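A two-arm cell for the small workshop

Illstead has sold grippers and cable sets for years, but the Desance is its first complete workcell. It ships as an enclosed bench with two arms, a wrist camera on each, and a control unit with the teaching software installed. Our test unit arrived in March on a single pallet and stayed for 70 days.

Assembly took one afternoon. The frame is aluminium extrusion, bolted at the corners, and the wall panels fit between the posts. Both arms mount on a rail along the near edge of the table, which leaves the rest of the top clear for work. The manual is accurate apart from the section on cable routing, where the drawings belong to an earlier revision. Damilola Odukoya, who runs support at Illstead, sent the corrected pages within the hour.

The cell is aimed at buyers who want to teach handling tasks to a pair of arms without writing motion code. An operator guides the arms through a job several times, the software records the joint positions and camera views, and a model is trained on the result. Illstead supplies a starter set of household tasks: clearing crockery, opening drawers, hanging cups, filling a wall basket. We used these for most of the trial, as they cover a fair range of shapes and surfaces.
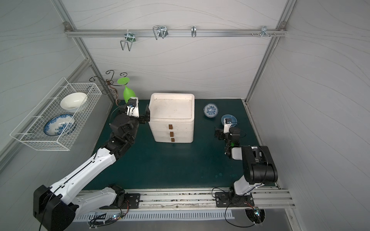 Crockery is a harder test than its price suggests. Glazed surfaces reflect the overhead lighting, and a thin rim gives a parallel-jaw gripper little to hold. With the supplied finger pads, the arms lifted saucers cleanly but tended to rotate bowls as the jaws closed. Fitting the softer pads, sold separately under the Flasevo name, removed most of the rotation. They should be in the box.

Drawers gave less trouble. Small pull handles suit the jaws well, and one arm can steady a light cabinet while the other pulls. The weak point is timing between the two. If the steadying arm arrives late, the whole unit slides, and the software has no simple way to make one arm wait for the other. Valentin Ammann, the product manager, told us a wait command is planned for the next release.

Over the trial we logged 793 recorded runs. Playback was stable throughout and the control unit needed two restarts, both after network faults on our side. File handling is plain but sound. Each run is saved in its own folder with a text summary, and bad runs can be marked and left out of training.

Cleaning deserves more thought. Dirt collects in the grooves of the front rail, and the cables hanging below it make a cloth awkward to use. A snap-in cover strip would help.

Noise is low enough for a shared office. The enclosure keeps stray items out of reach of the arms, though tall operators will find the upper rail at an inconvenient height when changing hooks.

Support is sold by the year through Ugwu, which also handles spare joints and camera modules. Replacement of a wrist camera took us nine minutes with the hex keys supplied, including recalibration.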